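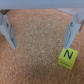

I've been selling letter cubes for two years now and Gosia is still the set I reach for first when somebody asks me what to buy. They're small, they're bright, and the letters are big enough that my mother can read them from her armchair without her glasses (she checks!). Take the N – thick black print on yellow-green, and you really don't have to hunt for it. The edges are slightly rounded too, so a handful of them in a coat pocket is no trouble. I know because I've walked to the post office that way more than once.

You can get Gosia as the starter bag or as the big box of 112. The starter bag is plenty for names and short words. The big box is the one for classrooms, or for families like mine where two people want to spell something rude at the same time. Colors are mixed in both and I can't pick them out for you, sorry. If you need one particular letter, write it in the order notes and I'll see what's in the spares drawer.

I like them best on cork. They don't skate off the way they do on my glossy kitchen table, and they land with a nice soft sound instead of a clatter. Lihua Xiao talked me into trying it and I've been converting customers ever since. A shallow tray nearby helps a lot at cleanup time, any kind will do.

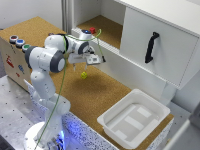 Yellow cube on a cork top, with a white plastic tray close by.

Cleaning is easy. Damp cloth, dry cloth, done. Please don't soak them or put them in the dishwasher – I did that with the old Plitent set and had a very sad morning.

Orders in before noon go out the same afternoon, except in July when I close for 7 days and go to the lake. Gosia fits the Hostus storage box, which is sold separately, and the big set fills it right up to the lid. Returns are fine within the month as long as all the cubes come back. Questions about school orders go to Qianru Tang, everything else comes to me.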